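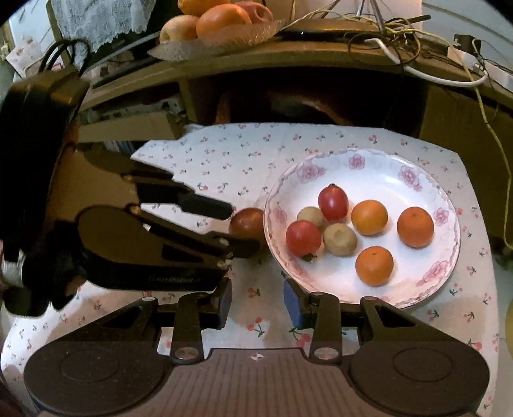 Glenys Gilchrist told me I was out of my mind to put fruit on a good porcelain plate every single day, and that a pretty plate belongs on the wall where people can't chip it. We had this out over the phone for most of a morning. I love her dearly, but I've now had the big Flillent plate on my table since March and I'm going to keep right on using it.

So, the plate! It's the large shallow one from their flower line, white with pink blooms painted inside the rim and a thin scalloped pink edge. I bought mine at the home store in Kimcombe, where it was 75 dollars (I walked around the store twice before I picked it up, if you want to know how I felt about that). The matching footed bowl was 120 and I left it right where it was.

What I like best is how shallow it is. My old fruit bowl was deep, and whatever went in first stayed at the bottom until it was soft and furry. I threw away so many little oranges. On the plate everything sits in one layer, so I see what I've got every time I walk by, and the small citrus gets eaten. Cherry tomatoes do well on it too. I don't refrigerate mine, they go mealy, and I like grabbing one while I'm waiting on the coffee.

The flowers are soft and a little uneven. A couple of them are so faint they look half washed away, and the purple-pink one is a good bit stronger than the rest. My sister thought I'd gotten a second. I think it looks painted by a person who was enjoying the afternoon, but if you want every bloom to match, go look at it in the store first.

Now the complaints. The slope on the sides is gentle, and round things roll. If you pile it up, something is going over the edge and across the table, and if you have a cat you will be fishing tomatoes out from under the stove. I keep it to one layer and that mostly fixes it. It's also too wide for my dishwasher, so I wash it by hand, and it takes up a lot of room in a small sink. Wálter Restrepo at the store in Kimcombe said he'd had the Dunstan plate at home for five years and it was easier to live with. It does have a higher lip. It also comes in plain gray, and I already own enough plain gray.

One more thing about looks. I have mine on a white tablecloth with little red cherries all over it, and I worried that would be too much with the flowers. It's a lot! I think it's cheerful. The pinks and the reds don't really match and I stopped caring by the second day.

No chips so far, Glenys. I'd give it four stars out of 5, and I'd buy it again at that price, though I'd sure be happier if they brought it down a little before the holidays.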